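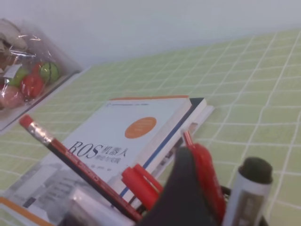
Tveit, January

Welcome to the winter page from our reading and play table! Malathi Joseph and I have been wanting to put this corner online for ages, and now that the holidays are behind us (and the coats are off the chairs, mostly) we finally got to it. The green grid cover is my favorite thing in the whole place. Those thin white lines make anything you put down look as if you meant to put it there, even a pencil.

The bag of toy fruit: the shiny red apple wins every time, and I will not hear a word against it! There's a paler green fruit next to it and a pinkish-peach one lower down. Malathi says peach, I say nectarine, and we have agreed to go on disagreeing. The bright yellow-green ball with the curved seams has found a home in there too. The white tray underneath is such a good size for this.

The books: the white one with the orange circle is "ROS机器人", and the cover is a beauty, big slanting letters and plenty of space around them. Malathi is working her way through it in the evenings and has reached chapter 17, with tea. The one underneath with the dark navy edge is next on the pile.

The pencil: long, striped red and black, the kind I loved at school and still can't walk past in a shop. I like a soft lead for margins and a harder one for the crossword.

More pictures go up when the spring table is laid out. If you have toy vegetables looking for a home, bring them by any afternoon, we'd love a carrot!

Ronja Forsberg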